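작업노트 / Hirnance 도시락 건 / 2020년 7월

오전. 용기 얘기부터. Shim에서 온 샘플 뚜껑 또 안 맞음. 네 귀퉁이 중 손잡이 쪽만 뜬다. 눌러서 딸깍 소리 나는데 손 떼면 다시 올라옴. 따뜻한 밥 넣고 닫으면 좀 나은데 식으면 도로 마찬가지. 바닥 면은 괜찮음. 지난 1월 샘플이 차라리 나았던 것 같은데 그때 메모를 못 찾겠다. 파란 파일에 없음. 서랍도 봐야 함.

밥 양은 177g으로 다시 잡음. 200은 많다. 칸막이 위로 올라와서 옆칸으로 넘어간다. 177이면 주걱으로 한 번 펴서 칸막이 바로 밑. 더 꾹꾹 누르지 말것. 누르면 보기엔 깔끔한데 젓가락이 안 들어감. 저울 영점 자꾸 틀어지니까 용기 바꿀 때마다 다시 잡기. 어제 이거 안 해서 앞에 쓴 숫자 전부 못 믿음. 줄 그어놨음.

과일칸. 블루베리는 굴러다니는 게 문제. 칸이 넓으면 한쪽으로 몰리고 반대쪽이 휑하다. 칸을 줄이든가 다른 걸 같이 넣든가. 포도 반 자른 거 넣어봤는데 물 나와서 종이 젖음. 귤은 철이 아니고. 방울토마토는 색이 가재랑 겹친다. 일단 블루베리만 가고 칸을 줄이는 쪽으로 Ludemard에 문의. 칸막이 위치 바꾸는 게 금형 새로 파는 건지 아니면 끼우는 식으로 되는 건지 먼저 물어볼 것. 금형이면 접는다.

민물가재. 껍질째 넣느냐 까서 넣느냐로 또 말이 갈림. 껍질째면 색은 확실히 산다. 근데 더듬이랑 다리가 뚜껑 밖으로 삐져나오고 부피가 안 잡힘. 같은 무게라도 어떻게 쌓느냐에 따라 높이가 다 다르다. 꼬리 말린 쪽을 안으로 맞춰서 넣으면 좀 낮아지는데 그러려면 하나하나 손으로 돌려야 하고 시간이 든다. 깐 살만 넣으면 양이 초라해 보임. 개인적으론 껍질째에 한 표. 대신 비닐장갑이랑 물티슈 동봉해야 됨. 단가에 아직 안 들어가 있음!!

상자당 시간 재본 것:
껍질째, 그냥 담기 22초
껍질째, 꼬리 맞춰 담기 2분 좀 안 됨 (중간에 한번 떨어뜨림. 다시 재야)
깐 살은 안 쟀음

2분은 못 쓴다. 담는 순서를 바꾸면 줄어들 수도. 밥 먼저 말고 가재 먼저 깔고 나머지를 채우는 식으로 한 번. 밥 김이 올라와서 껍질에 물기 맺히는 것도 덜할 듯. 내일 해볼 것.

냄새. 오후 되니까 작업실에 다 뱄다. 창 열어도 안 빠짐. 도마 나무로 된 건 가재에 쓰지 말기, 플라스틱 쓰고 바로 씻기. 행주도 따로. 지난번에 섞어 써서 과일에서 비린내 났음. 소금물 27도 넘으면 버리는 걸로 통일. 온도계는 싱크대 위 고리에 걸어둠, 쓰고 제자리.

쇼핑백 건은 Jilero 견적 대기중. 손잡이 종이끈이냐 끈이냐에 따라 차이 난다고 함. 바닥폭이 관건인데 용기를 눕혀서 넣어야 국물이 안 샌다. 세워 넣으면 밥이 한쪽으로 쏠리는 거 확인함. 바닥판 한 장 까는 거 추가 견적 요청. 인쇄는 나중 얘기. 색 많이 쓰면 비싸짐.

해야 할거
저울 건전지
Shim에 뚜껑 사진 보내기 (귀퉁이 가까이서)
Ludemard 칸막이 문의
물티슈 낱개포장 단가
가재 먼저 담기, 시간 다시
블루베리 씻고 나서 물기 빼는 시간 적어두기. 이번에 또 안 적음
파란 파일 정리...

색 맞추는 게 제일 애매하다. 밥은 흰색, 블루베리는 짙은색, 그 사이에서 가재가 어떻게 보이느냐인데 접시 위랑 상자 안이 완전 다름. 바닥색도 영향이 크다. 흰 종이 위에선 주황이 좀 싸구려처럼 보이고, 진한 회색 매트 위에 가재 더미를 놓으면 붉은 기가 훨씬 산다. 상자 안쪽도 어두운색으로 가는 게 맞는 듯. 투명 2칸 용기도 옆에 놓고 보니 블루베리 쪽만 색이 차고 오른쪽 칸은 거의 비어서 허전함. 칸 줄이자는 얘기 이걸로 하면 될 듯. 흰 쌀알은 흰 그릇에선 아예 묻힌다, 깊은 그릇이라 더 그렇고. 밥칸 색은 따로 정할 것. 스탠드 갓 방향 바꿔가며 한 번 더 비교, 그 다음에 Hirnance 쪽에 색 의견 정리해서 보냄.

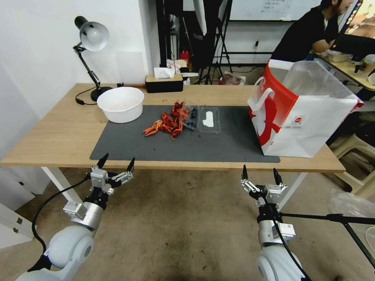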